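Flulevent Kitchen Handling Set: Data Card and Equipment Plan

Purpose of this card

The Flulevent set holds 294 recorded episodes of a two-finger gripper working with kitchenware on a tabletop. It is issued to partner sites that are preparing a budget for a comparable station. The card should be read together with the purchasing schedule kept at Jovumthorpe.

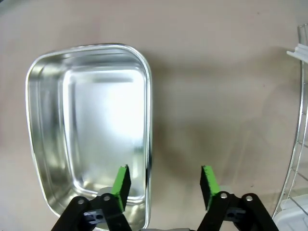
Prepared by Mimoza Đorđević and Jhun Tolentino, Equipment Planning, Jovumthorpe

Items in use

The station requires one arm, one gripper with green-faced finger pads, a wrist camera, a stainless steel pan and a white wire dish rack. Pans and racks may be bought locally. Sites should choose a pan with a rolled rim and enter its outside measurements in the site record.

Budget lines

Gripper and spare pads: 3,000
Table, lighting and kitchenware: 3,000
Arm: quoted separately by Deschamps

Amounts are in pounds and exclude delivery. Each site should hold 2 spare pairs of pads. Orders for pads are placed through Turkitz and reviewed each Wednesday.

Known limits

Polished steel gives strong reflections under overhead light. Sites intending to use matt or coloured pans should budget for further recording time.

Changes to the schedule are next due in May.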